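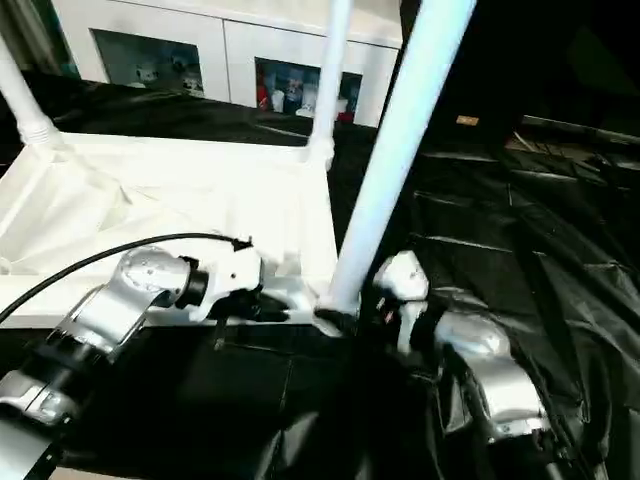 Zallari dual-arm kit, leg insertion on molded frames: worth it?

Enda Mulcahy
Member, joined June

We have had the Zallari two-arm kit on evaluation through Quinlan. The test job is putting four tubular legs on a molded white plastic frame. Push fit, with a slight twist to seat. The kit comes with both arms, two parallel grippers, the controller and one license for Puvel, the teaching software.

Numbers so far: 286 insertion attempts, 89 failures. Most of the failures are the leg entering the socket at an angle and binding before it seats. Very few are dropped parts. Repeatability of the arms themselves looks fine against the data sheet. The weak part is the force threshold in Puvel, which is a single value for the whole insertion. A push fit needs a low limit on entry and a higher one for seating.

Has anyone got a two-stage threshold working without buying the extended license?

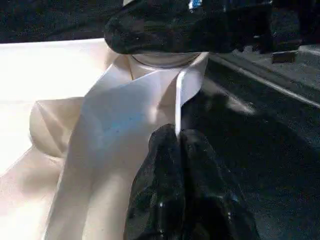
Byung-chul Heo
You can do it on the base license. Split the insertion into two skills and set a separate limit in each. The controller stops for a moment between skills, so you lose some cycle time, but the limit does change. I ran it that way on Flimimo shelf brackets and binding mostly went away.

I would also question the 89. Does that include attempts where the first skill retried and then seated? Puvel logs each retry as a failure by default.

Enda Mulcahy
It does include retries. I recounted using final state only and get 61. Better, still too many for what the kit costs. Will try the split.

torque_ledger
61 out of 286 is not a threshold problem. Nobody should be inserting into a frame that is free to slide. Buy a fixture, bolt the frame down, use one arm, send the other one back to Quinlan.

Enda Mulcahy
A fixture defeats the purpose of the evaluation. The parts change too often here. If I have to build a nest for each frame I can do the job with the single-arm kit and a pneumatic clamp for less money. The question is whether the second arm can replace the fixture.

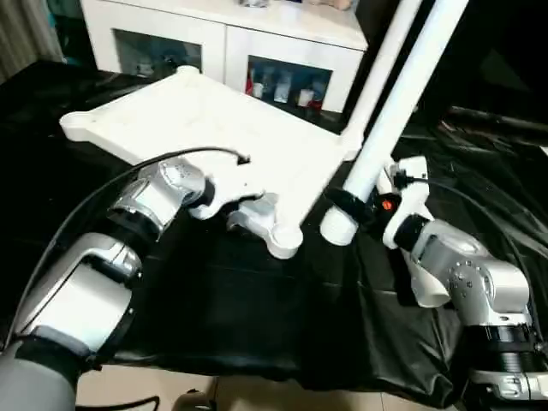
Byung-chul Heo
Holding stiffness is what I would check before giving up on the second arm. Puvel has a hold mode that raises position gain on one arm while the other moves, and it is off in the shipped profile. Grip point matters as well. With the left gripper on the near edge of the frame and the right one low on the front pole, the right arm has good control of the lower end, but the length of tube above it is unsupported and any tilt there goes straight into the socket. Try moving the right grip up the tube in small steps and log the side load at each one. On my cell the best position was higher than I expected, and it was different for each tube diameter.

torque_ledger
Raised gain on cheap gearboxes will give you chatter. Seen it.

Byung-chul Heo
Not at the default payload. If you hang something heavy on the wrist, yes.

Enda Mulcahy
Results with hold mode on and the insertion split in two. I ran 34 insertions on one frame type, all from the same start pose, and changed nothing else on the controller. Three failed by final state. No chatter that I could hear or see in the current log.

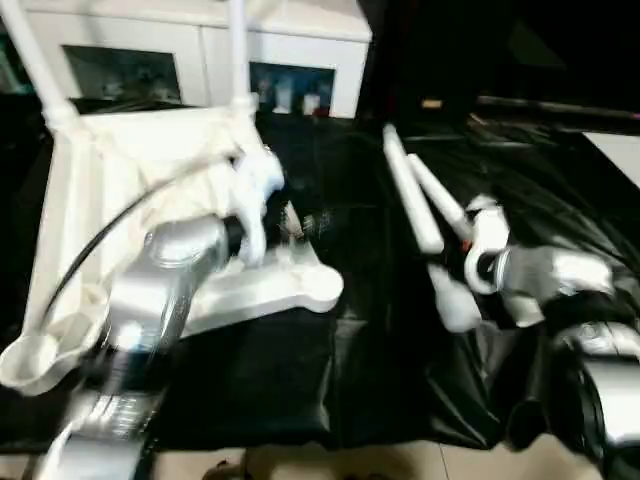
All three were on the same corner, at the far side of the left arm's reach, where the wrist has to fold to keep the approach straight. I moved the frame closer to the base and reran that corner on its own with no failures, but the sample is small and I would not quote it to anyone.

Remaining complaints about the kit:

Hold mode is not in the printed manual. It is in the release notes only.
The retry logging should be a checkbox. At the moment it is a line in a config file.
Cable routing on the wrists is left to the buyer. The supplied clips are too few and the slack has to go somewhere.
Quinlan quotes spare gripper fingers in pairs only.

torque_ledger
So you still need to position the frame within a small window. That is a fixture with extra steps.

Enda Mulcahy
It is a tape mark on the table. I can live with a tape mark.

Byung-chul Heo
Send me the Puvel profile when you have time and I will run it with my tubes. For the cables, spiral wrap from the elbow forward works, provided you leave enough for full wrist rotation.

Enda Mulcahy
Profile sent. Rotation limit on joint six is set to the shipped value, so change that first if your tubes are longer.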